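TEXTILE CARE AND FIBER SCIENCE
Unit 4: Bedding Fabrics
Instructor: Kulsoom Tarar

4.1 Thread count
Thread count is the sum of warp and weft yarns in one square inch of fabric. Plied yarns may be counted by strand, so a 2-ply sheet labeled 800 can hold 400 yarns per inch. Compare sheets by yarn size and weave as well as by the label.

4.2 Weave
Percale: one over, one under. Crisp, matte, breathes well.
Sateen: long floats on the face. Smoother, snags more easily.
Satin: a weave, not a fiber. Check the fiber content before choosing a wash temperature.

4.3 Fill and covers
A duvet cover takes most of the soil and is washed far more often than the insert. Quilting holds fill in place in pads and headboards. Stitch lines collect dust and should be vacuumed with a brush head.
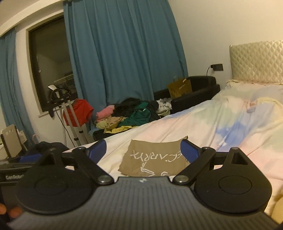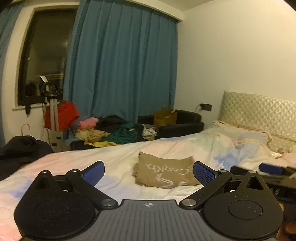

Second picture: white duvet, diamond-quilted satin headboard.

4.4 Reading for Monday
Kerkley, chapter 4, sections on shrinkage and pilling. Bring the Satidex swatch card.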